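3.2 餐具的归类与收纳盒的选择

在谈分类结果之前，我们想先多花一点篇幅说说收纳盒本身。许多关于家庭整理的讨论把容器当成背景，仿佛只要有地方放，东西自然就会各归其位。可是我们在走访中一再感到，人们怎样理解“一类东西”，常常是跟着手边的盒子走的。盒子长一些，筷子和长柄勺便容易被看作一家；盒子短而深，大家又会倾向于把它们竖起来，和锅铲归到一处。

本研究共收到322份有效的整理记录，来自Amaral社区的住户，其中211份涉及筷子、勺子一类的长形餐具。参与者在自家厨房或者我们借用的Trundow活动室里完成整理，时间不限，也没有人在旁边催促。我们只请大家按照平日的习惯来放，放好之后，再慢慢讲一讲为什么这样放。有些人讲得很短，也有些人从筷子一路讲到了老家的碗柜，这些话我们都尽量原样保留了下来。

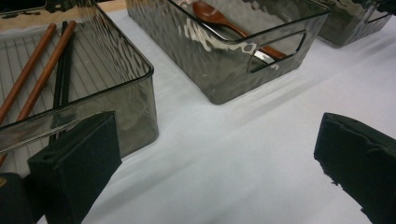
图3 分盒摆放的餐具：木筷与黑筷同盒，木勺另置一盒

筷子的情形最值得细说。参与者几乎都把筷子单独看作一类，但在类的内部，做法就很不一样了。一部分人坚持成双，颜色相同的两根一定要并在一起，哪怕同一只盒子里还有别的筷子；另一部分人则只求方向一致，吃饭时再随手配对。前一种做法在有老人同住的家庭里较为常见，有位参与者对我们说，筷子散了单，看着心里就不踏实。我们觉得这句话很能说明问题：成双既是为了取用方便，也带着一点过日子的讲究，两者在日常里很难分得开。

勺子的归类则更多地受到材质的影响。木勺常被单独放置，理由大多与晾干有关，也有人担心它和金属餐具磕碰，日子久了表面会起毛。不过，盒子不够用的时候，这条规矩往往最先松动，木的和金属的便挤在了一起。在13份记录中，参与者中途改了主意，把已经分开的木勺又放回金属餐具旁边，说是“反正都是盛汤拌菜用的”。由此看来，按材质分和按用途分并没有一条固定的界线，同一个人在同一个下午也可能两种都用。

容器透光与否也有一定的影响。我们在第二轮走访中换用了半透明的盒子，参与者普遍表示不必贴标签，从侧面看个大概就知道里面放的是什么。只有7户仍然坚持写标签，其中多数家里有刚学会帮忙摆桌子的孩子。盒上带提手孔的，还有人喜欢整盒端到饭桌上去，吃完再整盒端回来，这样一来，收纳盒便兼作了托盘。这一用法不在我们最初的编码表里，后来以“移动使用”为名补入，具体的编码办法与Traneneo项目前期所用的一致，下一节讨论抽屉内的摆放时还会用到。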